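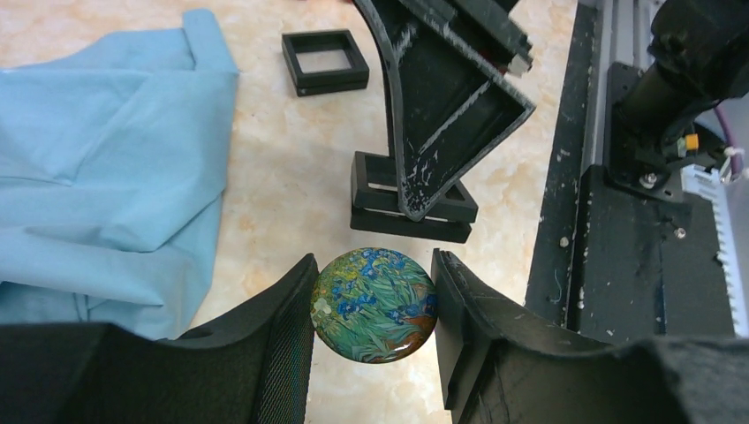 Small things, Breremine

2023-11-20

Van Gogh's Irises on a little domed disc, all glossy – lovely deep blues and that one white flower near the edge. Marble-patterned top suits it. Anqi Jin wants one for her shelf allready.

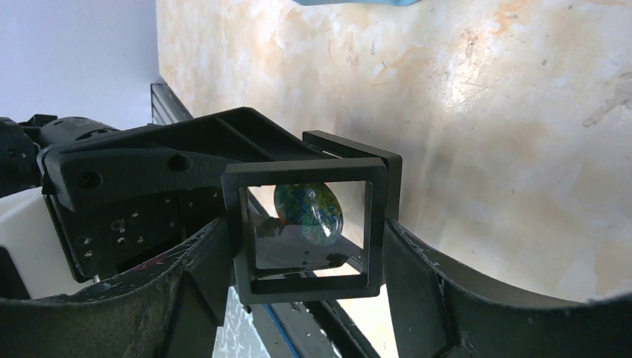

Photo: Romain Lebrun / Nusport

Oval stone in its clear case, black frame. Blue, green, bit of yellow, like a tiny globe. Seems to float – my favourite of teh lot.

Prints on request, ask Jelle Groen. Next batch in March.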